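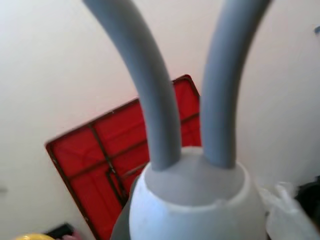
Plutanon Grasp Planner: Frequently Asked Questions

Maintained by Cauã Tavares. Last edited 2 October 2024.

Does it work with a wrist camera only?
Yes, within limits. The planner will take a single wrist view and propose grasps from it. Whether you should trust them is a separate matter. A glossy white shell close to the lens, against an off-white wall, gives depth estimation very little to hold on to. Expect holes in the point cloud and check them before you blame the planner.

The Clinden brochure says "any object, any clutter." Is that true?
No. I didn't write the brochure. Our own test set has 374 scenes, and most of the failures come from translucent plastic. A crumpled bag gets segmented as one object, as several, or as part of whatever is next to it. If your work involves bags, run your own trials first.

Why does it keep wanting to grab the thin parts?
The scorer likes anything that fits between the fingers. Two rods sticking up out of a rounded body look like handles to it, and it has no idea if they'll bend, slip or pull out. Set max_protrusion_weight to 0.2 or lower. We have asked for a compliance estimate in the scorer and are still waiting.

Can I skip hand-eye calibration if the camera hasn't moved?
How do you know it hasn't moved? Run the check script. It takes 11 poses and prints one number. If that number has gone up since last time, recalibrate.

What happens with objects that run out of view?
They are treated as ending at the image border unless you turn on unknown-space padding. Padding is off by default, and I think that's the wrong default. Turn it on. You'll get fewer grasps and fewer collisions.

Is the learned planner better than the old sampling one?
On Marchetti's benchmark, yes. On our bench the difference is small enough that I wouldn't argue for either. The sampling planner is slower, but when it fails you can read the log and see why. Both ship in the package. Try both on your own objects.

How many demonstrations do I need for fine-tuning?
The figure people repeat is 1000. I haven't seen anything that supports it as a threshold. We used 1270 and got a modest gain on boxes and nothing worth reporting on soft items. Varied backgrounds seemed to matter more, though we haven't tested that properly.

Does the confidence score mean anything?
It ranks candidates within one view. It is not a probability, and 0.9 in one view can't be compared with 0.9 in another. Please stop putting it on dashboards.

Will it run alongside Zuso?
Yes, through the bridge node. Check the timestamps. Zuso stamps images on arrival, so your arm pose can lag the picture during fast moves. Slow down or stop before capturing.

When is the next release?
December, according to the roadmap. The last two dates on that roadmap slipped, so don't plan a deployment around it.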